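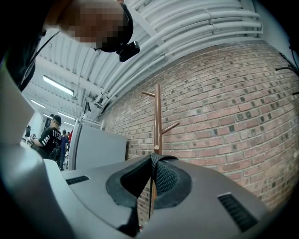

Tracking on the hand-held gripper drops out and comes back in the wrong place. It has happened on three sessions now, all at the brick end of the room. The software shows a normal green status, then the gripper position freezes, then it jumps sideways by a hand's width or more and carries on as if nothing had happened. There is no beep and no warning on the tablet. The operator only finds out on playback. The spot where we get it most is next to the wooden coat rack, with the brick wall filling most of one side of the view and the ceiling lights on the other. There is also a black strap over the top edge of the cup opening, hanging down inside, and I would like to know if that matters.

Ticket 833
Product: Pedaneo hand-held gripper, with Furnby recorder
Site: Abugri
Opened by: Gifty Mensah
Priority: 2
Status: Closed, with follow-up
Opened: 19th January

What I expected
The recorder should either hold position or stop the recording when tracking is lost.

What happened
Recording 668 is the clearest one. The operator walks up to the coat rack, stops, turns toward the wall, and the track freezes. When it comes back the gripper is shown on the far side of the wall. The last part of the recording is all shifted by the same amount.

Why I set it to 2
We replay these tracks on the arm in the back room. Elikem caught this one in preview. If he had sent it straight to the arm, the arm would have been told to make a fast sideways move to a place it can't reach safely.

What I have tried already
Restarted the recorder.
Restarted the gripper.
Swapped the battery.
Ran the room calibration again from the usual start point.
Cleaned the lens with the cloth from the case.
None of these changed anything.

Reply from Kamonchanok Rojanasak, support
Thanks Gifty. First, please don't replay anything from this unit on the arm until we are finished. Preview only. If the arm has a saved queue, please clear it.

Then could you send me:
1. The log folder for 668, whole folder, not just the track file.
2. The exposure setting on the gripper.
3. Whether the other gripper does it in the same spot.
4. Whether anyone else was moving around in the room at the time.

On the strap, anything loose over the cup can end up in front of the lower sensor window. Please tie it back or take it off for the next test. Change only that one thing first so we can tell the effects apart.

Reply from Gifty Mensah
Queue cleared. Elikem has put the arm in locked mode and taken the key.

Logs are uploaded. Exposure was on auto. We have only the one gripper here, the second is still at Husham, so I can't do number 3 yet. Yes, there are usually people in the room. It is one long open room and there is no way to close off that end.

Test with the strap tied back, same walk, five runs. Froze on three of the five. Before, it was every run. So it made some difference but did not fix it.

Reply from Kamonchanok Rojanasak
I have read the logs. There are two separate problems.

The tracker loses its match at the wall. It picks out small points in the view and follows them from one image to the next. Regular brick gives it a lot of points that look alike, and when the view turns quickly it can match a brick to the one beside it. The jump in 668 is a whole number of bricks if you go by the measurements in your room file. Auto exposure makes it worse. When the ceiling lights come into view the exposure drops and the wall goes dark, which takes away the few points that were different from each other.

The other problem is that the recorder did not tell you. The log has a "low confidence" entry at the moment of the freeze, and the status stayed green. That is a fault on our side. I have passed it to Morag Cruickshank in the recorder group.

Please try this:
Set exposure to manual and pick a value with the gripper pointed at the wall.
Put some printed markers up at the brick end, at different heights, unevenly spaced.
Leave the strap tied back.
Walk the same path at the same speed.

Reply from Gifty Mensah
Markers are up. Two did not want to stick to the brick so I taped them to a board and stood it against the wall.

Ten runs. No freezes. I then put exposure back to auto with the markers still up, and it froze once in ten. Back on manual, ten more, none.

Dede did a set as well, as he turns a lot faster than I do. One short freeze when he swung round from the wall to face down the room. It came back in the right place that time.

Reply from Morag Cruickshank, Furnby recorder
I can reproduce the green status here using your log. The low confidence flag was being cleared by the next good image before the display had a chance to read it. A freeze shorter than 600 milliseconds never reached the screen, and a longer one could be missed as well if the tablet was busy writing to disk. That second case is what happened in 668.

The fix goes into the next update. After it:
Low confidence turns the status amber and it stays amber until the operator taps it.
A jump above the set limit stops the recording.
Any recording with an amber in it is marked, and the replay tool will refuse it unless someone overrides by hand.

I can send a test build today. Existing recordings will need to be checked again with the new tool, and this should go back to October, when the status display was changed.

Reply from Elikem Yakubu
Test build is on. I covered the lens with my hand partway through a run and it went amber and stayed there. I moved the markers away and did the old walk on auto exposure. It stopped the recording at the coat rack. Tried to load that file for replay and it was refused.

I ran the check on the old recordings. It flagged 668 and four others. I have moved all five to a separate folder and they are not loaded anywhere. The arm is still locked. I would like to keep it that way until the release build is in.

Reply from Kamonchanok Rojanasak
Agreed, keep it locked until the release build.

Closing with these actions:
Abugri: markers stay up at the brick end, manual exposure, strap tied back before each session. Repeat the ten runs after any change to the room.
Furnby: release build to Abugri and Husham.
Support: add the brick wall case to the setup guide.

Reopen on this number if you see a jump with the status still green.

Reply from Gifty Mensah
Release build installed, ten runs done, all green and the tracks line up with the room file. Elikem has unlocked the arm. The second gripper comes back from Husham next week and I'll run it on the same path and add the result to this ticket.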